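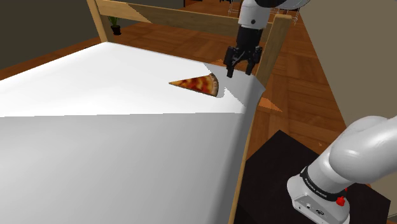
Search this forum Search Advanced search

pizza slice task, gripper hovers and never commits

tinplate_oz
Running the tabletop pick set in sim, Flollimero for the physics and Carolier doing the planning. Every other object is fine. The pizza slice is killing me. Arm comes over, fingers pointing down, stops just above the table at the crust end and then the planner times out. No collision reported. No error apart from "goal not satisfied" which tells me nothing.

Ran 618 episodes overnight, 70 got a grasp. The mug and the sponge are way higher with the same config.

Anybody seen this? Policy is stock, I only changed the camera pose.

kelpwire
what's your collision margin on the table

tinplate_oz
default. 8 mm i think? would have to look

kelpwire
well there you go. slice is flat. 8 mm of padding over the tabletop and your fingertips can never get low enough to close on anything. planner is doing exactly what you told it. set it to 1 or 2 and rerun

mossback22
Don't think it's the margin, or not only that. If it was the margin you'd get zero grasps, you got 70. Something is letting it through some of the time.

My bet is perception. White table, hard shadow line across the middle, thin object that barely throws a shadow of its own. We had the same thing with a tortilla. Depth estimate for the slice came out level with the table so the segmenter merged them and the grasp pose landed wherever. Dump the mask and look at it before touching the planner.

kelpwire
it's sim, just use ground truth depth??

mossback22
He said stock policy. Stock policy doesn't read ground truth depth, it takes rgb. Swapping that in hides the problem.

kelpwire
it ISOLATES the problem. different thing. you run it once with ground truth, if it still hovers then its not perception and you saved a day

dratbucket
+1 to ground truth as a test

also which grasp sampler. The old one in Carolier only proposes top-down with the fingers straddling the long axis of the bounding box. For a triangle the bounding box is mostly air. Kurker has a sampler that works off the mesh edge, crust is the thickest bit so it tends to go for that. Takes an afternoon to hook up, docs are bad

tinplate_oz
ok did both, sort of.

ground truth depth, margin still default: 519 episodes, still mostly hovering. So kelpwire wins round one. Margin down to 2 mm, ground truth still on: way better, 259 grasps out of the same 519. Then put the rgb policy back with the 2 mm margin and it drops again. Not all the way down but enough to annoy me.

Dumped the masks too. Mossback is right that they're ugly. On the bad ones the tip of the slice is missing and there's a blob out on the pale patch of table by the gripper, like it thinks that's part of the object.

mossback22
So both.

The blob is the reflection, I'd guess. Table material in that scene is a little shiny by default. Turn roughness up and see if the blob goes away. If it does, don't leave it like that, train with it randomized. A real table won't be nice to you either.

kelpwire
still say the 2 mm should be the default, half the flat objects in the set are broken out of the box. and the 70 is probably episodes where the slice spawned tilted or clipping or something

mossback22
2 mm as default is how people put fingertips through a real tabletop. I have done this. Make it per-object.

kelpwire
per object config is how you end up with a yaml nobody can read

dratbucket
we do per-phase. Wide margin for the approach, then drop it for the last bit of descent only, in the straight line segment. Sperling has a hook for it, on_phase_enter or close to that, set the margin and set it back on exit. DONT forget the set back. Ask me how July went

tinplate_oz
per-phase sounds sane. Does the Sperling hook fire before the replan or after? if it's after then the plan is already built with the old margin

dratbucket
after, in the version I'm on. You have to force a replan inside the hook. ugly but works

kelpwire
lol so three tools and a hack to pick up a pizza

jubb_e
Coming in from the real arm side. Whatever margin you settle on, check the finger opening as well. Stock pregrasp has the fingers nearly shut on the way down and opens late. With a flat object the opening move sweeps sideways right at table height, collision checker sees it, rejects the whole trajectory. Would look the same as your hover. Open them up higher.

tinplate_oz
huh. mine are close together on the way down yeah. didnt even think about that one. Trying it tonight with the replan hack, will post the numbers and the roughness thing seperately

mossback22
Change one thing at a time please

tinplate_oz
no promises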